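Marker storage, cap seals and the pastel problem

I have been sorting out the markers again.
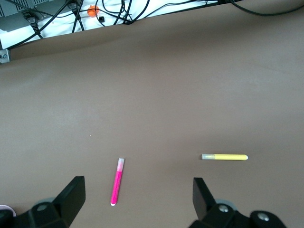

The pink and the yellow are the two I reach for most, so they wear out first and they are the ones I have the most notes on. Both have a translucent cap, a design I have come to prefer over a solid coloured one, for a reason I'll get to under caps.

First, orientation. The usual advice is that single-ended water-based markers should be stored tip down or flat, and double-ended ones flat only. I kept mine upright in a mug for years, tips up, and had a steady run of pens that wrote pale for the first line and then recovered. The ink in these sits in a fibre reservoir, a sort of long wick in a plastic sleeve. It moves slowly under gravity, and a pen left tip up for months ends up with the top of the wick starved. Laying it flat overnight brings most of them back. I now keep the lot flat in a shallow drawer under the desk, divided with strips of mount board cut to 14 cm, long enough for everything I own except the chisel tips.

The drawer came from a second-hand office place in Drokcombe and was meant for A3 plans. It holds markers in a single layer, which matters more than I expected. In a deep box the ones at the bottom never get used, and an unused marker dries out at much the same rate as a used one if the cap is poor.

Caps, then. There are two kinds of seal on the pens I have. The first is a plain friction fit, where the inside of the cap grips the collar of the barrel. The second has a small inner sleeve that closes over the nib holder separately, and you can feel it as a second click. The inner sleeve is much better. My test was crude: cap on, flat in the drawer, one line drawn on the same pad every Wednesday. The friction-fit pens started skipping first in every colour I tried. The clicking ones from a Leitão set were still laying down a full line when I ran out of pad.

The advantage of a see-through cap is that you can check the nib without opening it. If the nib has been pushed in or has splayed, it shows, and so does any dried ink on the collar. Dried ink on the collar is the main cause of a cap that feels closed and isn't. Wipe it off with a damp cotton bud, let it dry, and put the cap back until it stops.

Now the pastels. A pale yellow is the worst colour in any set for contamination. Draw it across pink that hasn't dried and the fibre picks up the pink, and you then get a peach-coloured line for a good while afterwards. Scribbling on scrap paper clears it if you catch it early. If the colour has wicked further up, I stand the nib on a folded piece of kitchen roll for a few minutes and let it bleed out, then scribble again. You lose some ink this way. I have never managed to clean one that had been run through black.

Order of working therefore goes light to dark, yellow first. I also leave 70 seconds between touching colours on the heavier paper, timed on the kitchen timer, and longer on anything coated. The Coltusis pad I use for planning is coated on one side only and does not say which. The duller side is the one you want.

Refilling: I have tried it and mostly stopped. On pens with a removable end plug you can drip water into the reservoir, and it will revive one that has dried rather than run out. Three drops is plenty. More than that and it floods at the nib and the colour goes weak. On pens with a sealed end there is no sensible way in. I did prise one open with pliers and the barrel split along its length, which settled the matter.

The full list now stands at 219 pens, counting pencils and the paint markers, which live separately. I keep it in a spreadsheet with columns for colour, tip, seal type and the month opened. The month opened is the useful one. Anything from before last April gets a test line before I start on a job with it.

Still to do: the Kemar brush pens, which have a different barrel and roll about whatever I do. A thin strip of foam along the drawer front might hold them. I also need to swatch the greys again, as the labels on two of them have rubbed off and they are close enough that I can't separate them under the desk lamp.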